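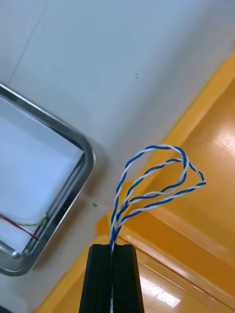 Blue-and-white twisted pairs in the jaws, parts tray to the left.

I bought the Jarkard two-finger gripper kit in October for the small arm I'm building in our shared workshop. I wanted it for wiring work, so that is what I have used it for. It costs more than the Ovow kit, and the screws are better.

Assembly took me one evening. The manual is thin and skips the homing step, so look that up before you power anything. Remzi Ateş, who shares the bench with me, had to redo his for that reason.

The jaws close flat and parallel, and they hold thin wire without chewing the insulation. Grip force is set from 0 to 500 in the software. I use 20 for wire and go higher for anything with a metal case.

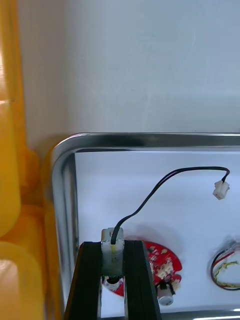
Small motors are harder. A motor with its cable attached wants to turn in the jaws when the plug end swings, and I had to slow the arm down to stop that. Rubber pads would help - the kit has none. I ordered a set from Sevel and will update this when they come.

The supplied cable is too short for an arm of any size. Mine ran out at the elbow and I spliced in an extension.

Four stars. I'd buy it again for wire, but for motors I'd wait until I had tried the pads.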